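# Gripper software catch-up, Orkthorpe, 2018-04-21

Notes by me (Yurani Ospina), typed up from my scribbles, so shout if I've put words in your mouth. We had the people from Henao with us for the first half and then it was just our lot.
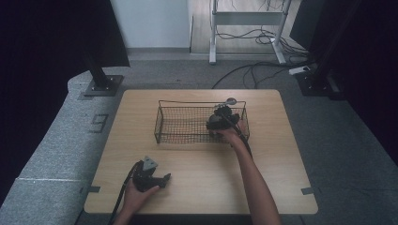 We started late because the projector wouldn't talk to anybody's laptop, and in the end we all huddled round one screen.

## Last time's actions

The clock thing is done! Both grippers now take their time from the same place, and the left one has stopped wandering off on long recordings. I'd like to leave the old correction code in until May, just switched off, in case we need to go back and compare. No objections, though there was some grumbling about dead code.

The write-up of the calibration steps is not done. That's mine, sorry. It's half a page at the moment and most of it is a list of things I want to ask other people.

## Motero (the planner)

This took up most of the meeting. Motero is fine with a bare tabletop and fine with solid boxes, but it still gets in a muddle over mesh baskets. The depth readings go straight through the holes in some places and catch on the wire in others, so the planner sees a sort of moth-eaten box and now and then decides there's a lovely clear route through the side of it.

Henao's suggestion was to stop trying to rebuild the mesh at all. Spot the rim, fit a rectangle to it, drop four walls down to the table and treat the lot as solid except for the opening. I like this very much, partly as it means I can delete a file I've hated since I wrote it. The worry is baskets with sloping sides, where straight walls would be a bit generous at the bottom and the gripper might think it has more room than it does. We agreed to put in a margin you can set per basket and see how annoying that gets.

We also went round and round on what to do when the rim is partly hidden by a hand or by the gripper itself. My view is that we keep the last good fit until we can see at least two corners again. The other view is that this is asking for trouble if the basket gets nudged in the meantime. We've settled on keeping the last fit and putting a warning in the log, and we'll look at how often the warning turns up before we argue any more.

## Recordings

We have 1222 recordings that load cleanly in the new viewer. Another 19 won't open, and 18 of those fall over in the same spot, where the reader expects a jaw width and finds an empty field. I'm fairly sure that's a reader bug and the files themselves are all right, so please don't delete anything! The odd one out is a mystery and I've put it to one side.

There was a request for the viewer to show left and right jaw widths on one plot instead of two. Yes please. It's a small change and I'll sneak it in with the reader fix.

Labels came up again. Some of us write "place in basket" and some write "put in basket", and the training script treats them as different jobs. We're going with "place". I'll add a check that moans at you when you save, and the old ones can be swapped over with a script.

## Two-handed control

Quick one, as we were running out of time. When both grippers head for the same basket, the controller makes whichever one asked second wait until the first is fully clear. It's safe but painfully slow to watch. Henao have a version that shares the space out bit by bit, and they're happy for us to try it in simulation. I want to see it cope with a dropped message before it goes anywhere near a real arm, and everyone seemed comfortable with that.

## Who's doing what

- Me: reader fix, joint jaw plot, label check, and the calibration write-up (really, this time)
- Henao: send over the rim-fitting code and the shared-space controller
- Planning lot: per-basket margin, warning when the old fit is being reused
- Urkby office: rerun the basket tests with solid walls once the code lands

Next meeting is in May, over at Urkby. I'll send the date when they've confirmed the room.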